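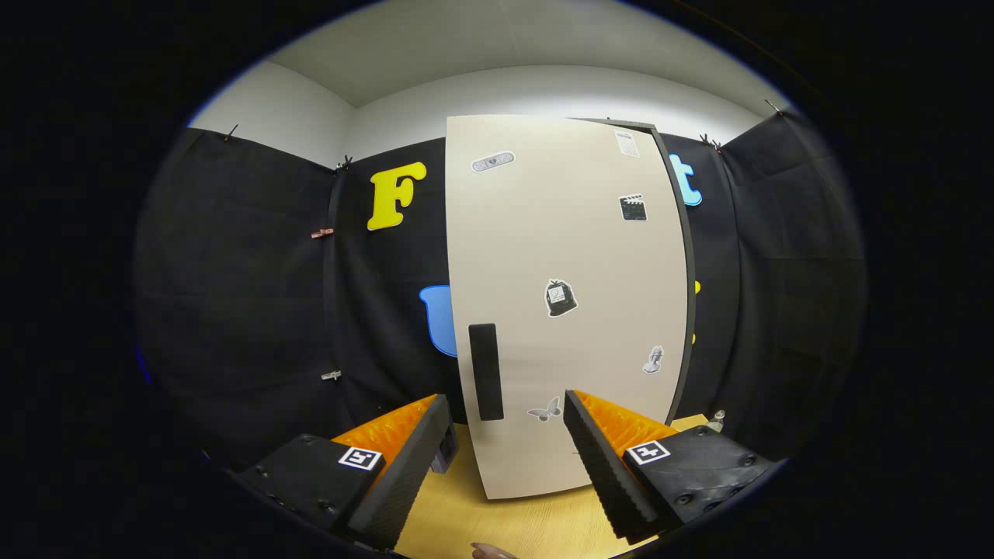 Tips > Walls and Windows > Hanging a fabric backdrop

Plain black curtain fabric is a lovely thing to have in the cupboard, and you needn't put up a pole to use it. Small black binder clips along the top edge will do very nicely, and they hardly show against the cloth. Ours sagged dreadfully between the clips the first time, so do put them closer together than you think you need - every 14 inches suits a light cotton, and a heavier cloth wants them nearer still.

Iron it before it goes up! I never do, and I'm always sorry, as creases show terribly on black once the lamp is on. A spare clip partway down will pinch in a fold that won't behave.

If you'd like big cut-out letters on it, go for yellow or light blue, which look so cheerful on the dark. Lay the whole word out on the floor first and fix the middle letter before the others (Zamfira Moldovan taught me that one in September, after I'd run out of wall with 4 letters still in my hand).

Fold the cloth over a cardboard tube when you put it away, and keep the clips in a jam jar with the lid on.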